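Against the sorting tray
Thursday, June 7, 2018

Every few years the tidying trade finds a new container to sell us. It was baskets, then jars, and now it is the tray. Clerance has put out a guide that promises calm in 50 days if you gather your odds and ends on one, and Zustano will sell you the tray to go with it for £65. I have my doubts.

My own is red plastic with a raised rim and it cost far less. It lives by the kitchen sink. The theory is that a tray turns a mess into a collection. Put the toys on it, says the guide, and the worktop will feel bigger.

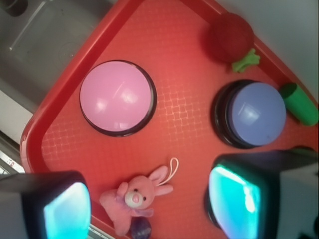
Well, mine doesn't. The worktop is the size it always was, less one tray. What I own now is a place where things wait. The big push buttons wait there, and so does the pink bunny with the ribbon at its neck, and small round bits that belong to heaven knows what. Before the tray, I'd have had to put them in a cupboard. I can't see that I have gained much.

The fans say that you can at least find things. Perhaps. I can find the toy banana, I grant them that. But I could find it when it lived in a drawer, and I didn't have to lift it out of the way to fill the kettle.

There is also the matter of where this stops. Roussel lists 80 trays in its catalogue, some with lids. A tray with a lid is a box. We had boxes already, and most of us stopped looking inside them by November.

I would think better of the guide if it once told the reader to own fewer things. It has chapters on corners, on colours, on what to stand next to what. Getting rid of the green thing that rolls about at the back doesn't come up.
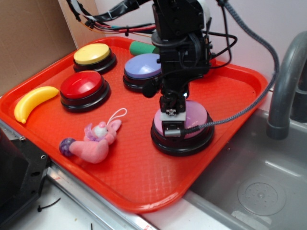 What I would do instead

Give it a week. Anything still on the tray after that goes in a cupboard or out of the house, and the tray goes back to carrying tea.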